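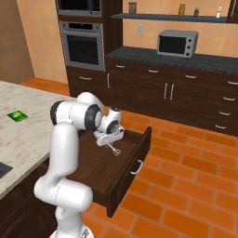

Equipment planning for a household robot arm

Equipment planning for a household robot arm is the work of deciding what to buy, in what order, and with how much money held back, before a robot arm is put to everyday jobs such as fetching things out of kitchen drawers. It covers the arm itself, the gripper, the mounting, the computer that runs it, spare parts, and the hours people will spend learning to use it all. Small teams tend to think of the arm first and everything else a good while later, and a good deal of the writing on the subject is a friendly attempt to turn that habit around.

Background

The approach described in this article is usually linked with Everaldo Rezende, who drew up the first equipment plan for the Tamodum project in Assunção. Rezende had come from buying machines for a packaging plant, where a robot did one job all day long, and he found that a home kitchen called for quite another way of counting costs (drawers come in every depth, and so do the things people keep in them). His plan ran to 13 pages and was later shortened by the supplier Primach into a checklist for its own customers.

Simulation before purchase

Most plans of this kind now set aside money for simulated trials before any arm is ordered. A kitchen is built on the computer, an arm is placed in it, and the planners try it against the drawers and tools they care about. A thin hand tool lying at the bottom of a drawer asks for something different from a bulky appliance with a motor in it, and it is a great comfort to learn this while the choice of gripper is still open. 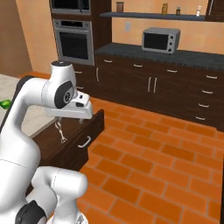
Reach is the other matter that simulation helps to settle. An open drawer takes up floor space, and the arm has to come in over the top of it and point its fingers downward without bumping the front panel. The Tamodum planners tried 11 base positions on screen before choosing one, and the arm they ended up ordering was a size smaller than the one they had first priced. Their simulation budget was 700 hours of computer time, of which a fair share went into getting the drawers to slide properly.

Typical budget lines

Arm and base mounting
Gripper, with one spare set of fingers
Control computer and software
Simulation time
Training for staff
Shipping, repairs and a reserve

The reserve is commonly argued over. Rezende kept it as its own line so that it would not be quietly spent on a nicer gripper, while the Terkis workshop folds it into repairs and reviews it each October.

Service life

Plans are generally written for a period of 5 years, with the computer expected to need replacing once along the way.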